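4 Unpacking and first set-up

This section covers the Pesemora 239 countertop water filter with the Tullik cartridge. Owners of the earlier Imer housing should use the separate sheet supplied with that unit, as the hose fittings are different.

4.1 Before you start

Choose a level surface next to the kitchen tap. The unit weighs considerably more when full, so set it down in its final position before connecting the water. Leave enough room above the lid to lift the cartridge straight out.

Check that your tap has a removable aerator. Pull-out spray taps, electric showers and instant water heaters must not be connected to this unit.

Caution: Connect to the cold supply only. Water above 40 °C will damage the cartridge and may soften the hose.

4.2 Unpacking

1. Stand the carton upright on a table and open the top flaps.
2. Remove the accessory bag first. It contains the diverter valve, two rubber washers and the thread adaptor.
3. Lift out the housing by its base. Do not pull on the hoses.
4. Take out the cartridge and leave it in its sealed wrapper until step 3 of 4.4.
5. Keep the carton until the unit has run for a week without leaks.
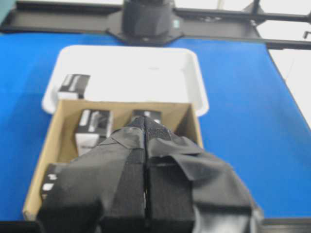
If any part is missing, do not substitute a washer from another product. Washers of a similar diameter are often thinner and will weep under pressure. Replacements are sent free of charge during the first year – quote the serial number on the underside of the base.

4.3 Fitting the diverter valve

1. Unscrew the aerator from the tap by hand, turning it clockwise as seen from above. If it is stiff, wrap it in a cloth and use pliers gently.
2. Remove the old washer and wipe the thread clean.
3. Place a new washer in the top of the diverter valve.
4. Screw the valve on to the tap by hand until it stops, then give it a further quarter turn. If the thread does not match, fit the adaptor between the tap and the valve.
5. Push the white hose on to the side outlet until it clicks, and tug it lightly to check that it is held.

Note: Do not use sealing tape on the tap thread. The washer makes the seal, and tape can stop it seating squarely.

4.4 Fitting the cartridge

1. Turn the lid anticlockwise and lift it off.
2. Check that the O-ring is seated in its groove and free of grit. Smear it with the silicone grease supplied under the lid.
3. Cut the wrapper and remove both end caps from the cartridge.
4. Lower the cartridge into the housing with the arrow pointing down.
5. Replace the lid and tighten it by hand.

Caution: Never use a strap wrench to close the lid. Over-tightening distorts the O-ring and is the usual cause of leaks.

4.5 Flushing

1. Turn the diverter lever to FILTER and open the cold tap halfway.
2. Run the water to waste for four minutes. Grey water at this stage is fine carbon dust and is harmless.
3. Close the tap and inspect the lid and both hose ends for drips.
4. Set the cartridge counter to 1,042 litres, the rated life of a new cartridge.

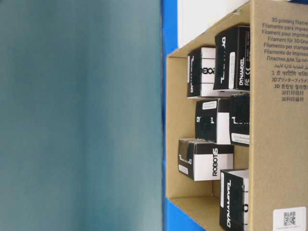
Do I have to flush the unit again after a holiday?

Run it to waste for one minute if it has stood unused for more than three days. After a month or longer, fit a new cartridge and carry out the full flush in 4.5.

4.6 Reordering

Order cartridges from Zeng Spares under the reference Tullik 239.

Section 4 revised Jul 13, 2023. Technical editor: Shuzhen Gu.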